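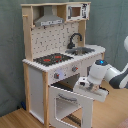

La cocinita ya montada, con su campana, su microondas y sus dos fuegos rojos.

¡Por fin! Llevaba desde abril dándole vueltas a lo de la cocinita y ya la tenemos en casa, montada y con todos los tornillos en su sitio (bueno, menos uno, luego os cuento). Las que me leéis desde hace tiempo sabéis que me pierden los juguetes de madera, y con este he disfrutado yo casi más que los peques.

Es el modelo Undden, de Skastley, y la compré de segunda mano a Themba Moodley, un vecino de dos calles más abajo cuyos hijos ya van al instituto. Me pidió 14 euros por ella. ¡14! Venía desmontada en dos cajas, con las instrucciones dobladas en ocho partes y una bolsita de tornillos cerrada con una goma del pelo. La cargué en el coche tan contenta que me dejé el bolso en su portal.

Lo que más me gusta es la mezcla de madera clara con los paneles blancos. Queda luminosa y no cansa, y sobre nuestro suelo color miel parece que hubiera estado ahí siempre. Detrás le va de maravilla la tela verde grisácea, que cae en pliegues suaves y le da un aire como de rincón de cuento. Esa tela la tenía guardada desde que quise hacer unas cortinas para el dormitorio y me rendí a mitad del primer dobladillo, así que mira, aprovechada.

Y los detalles, madre mía. La campana gris con forma de chimenea me tiene enamorada, con su tira blanca abajo y los mandos dibujaditos. El microondas lleva también sus dibujos oscuros a la derecha y una ventanita cuadrada, perfecta para vigilar si el bizcocho de fieltro está en su punto. Pero mi favorito es el grifo - negro, de cuello de cisne, mucho más elegante que el mío, que gotea desde que nos mudamos. El fregadero es ovalado y poco hondo, con lo que los platos grandes del juego de té se quedan a medio meter. A mi hija le da lo mismo, los friega igual y los deja apilados en la encimera.

El montaje, pues a ratos. Empecé una noche a las nueve pensando que a las diez estaría viendo una serie y acabé sentada en el suelo con el destornillador en la mano a medianoche. El paso 6 es el malo: hay que encajar el panel de los azulejos antes de apretar los montantes, y yo, claro, los apreté antes. Tuve que aflojarlo todo y volver a empezar. Si os toca montar una, dejad los tornillos flojitos hasta el final y me lo agradeceréis. El que me faltaba lo sustituí por uno de la caja de herramientas, un pelín más largo, y aguanta perfectamente.

Me escribió Saulius Lapiņa, que lleva un blog de carpintería que leo mucho, para preguntarme si pensaba pintarla. Pues le di vueltas, no os creáis. Hasta tenía el bote elegido, un verde salvia de Kalniņš, y una lija de grano 200 esperando en el cajón. Luego la vi de pie con sus fuegos rojos sobre la placa negra y se me quitaron las ganas. ¡Si es que está preciosa tal cual! Lo único que le hice fue pasarle un paño con agua y una gota de jabón, y secarla enseguida para que no se hinchara la madera.

En el lateral izquierdo tiene una clavijita redonda que sobresale, y ahí quiero colgar un trapo pequeñito. Ya he cortado un retal de cuadros y solo me falta coserle la presilla. También quiero hacer un delantal a juego, si me llega la tela, y unas manoplas para el horno, que cocinar sin manoplas es una imprudencia (palabra de mi hijo, que tiene cuatro años y habla como un inspector de sanidad).

De comiditas andamos bien surtidos: tenemos las verduras de fieltro que cosí el invierno pasado, unos huevos de madera y un juego de cazuelas de Codgate que les regaló su abuela. De momento el menú de la casa es sopa de castañas con calcetín, y se sirve a cualquier hora. Ayer me tomé tres platos.

Os subiré el patrón de las manoplas en cuanto lo tenga pasado a limpio, que ahora mismo es un garabato en el reverso de un sobre. Y si alguna tiene ideas para hacer croquetas de fieltro, que me las deje en los comentarios, ¡que me las están pidiendo!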